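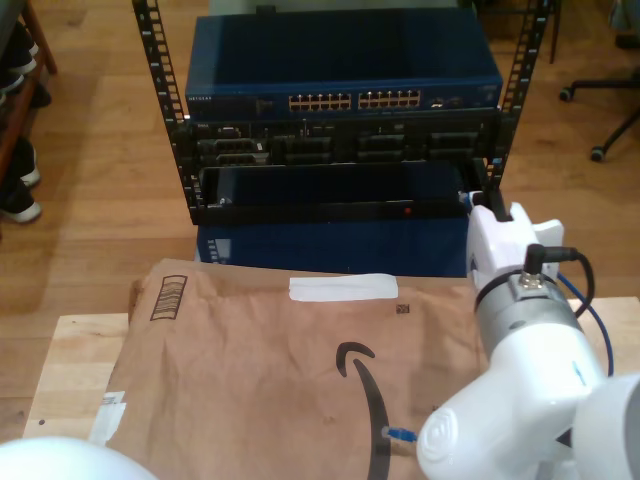

Photo: Myfanwy Bevan, for the Broltura student robotics project

Week 5 handout: patching at the rack

Welcome back, everyone, and well done on getting through the joint-limits quiz (I know it was a long one, and I promise the next is kinder!). This week we leave the foam blocks in their drawer and move on to network cabling, and I have to say it's my favourite part of the whole course, partly for the fiddliness and partly for the lovely little click you get when a plug goes home.

Our rack is an open-frame one, with a Netgear switch at the top, a Dell server under it and a shelf below that. The switch has two blocks of twelve ports, each block in two rows of six, so please agree with your partner on how you're numbering them before anyone drives the arm anywhere. Last March two groups numbered from opposite ends and spent most of a session being terribly polite to one another about it.

A few words about the plugs. An RJ45 plug goes in one way up only, and its small plastic latch has to face the right way for the socket. People manage this by feel, with a bit of a wiggle, and hardly notice they're doing it. The arm needs you to think about it! Grip the plug body or the boot and leave the latch free, come in square to the panel, and slow right down for the last stretch. If the cable is pulling sideways, back off and give yourself more slack. A taut cable will turn the plug in the fingers every time, and you'll swear it was your calibration.

Gumaro Mendoza's group has left its recordings on the Dravus drive, 3584 of them, sorted by task. Have a browse through the unplugging folder first, then the plugging-in one. Muthoni Nyaga will help anyone whose login is playing up.

For your logbook:

Sketch the rack and your port numbering.
Write down your approach pose and where you gripped the plug.
Describe one attempt you'd do differently, and how (be generous with detail, I enjoy reading these).

Logbooks are due 28th June, in the Athumani folder please and not by email. Keep it to 400 words, sketches extra.

Stella Muriithi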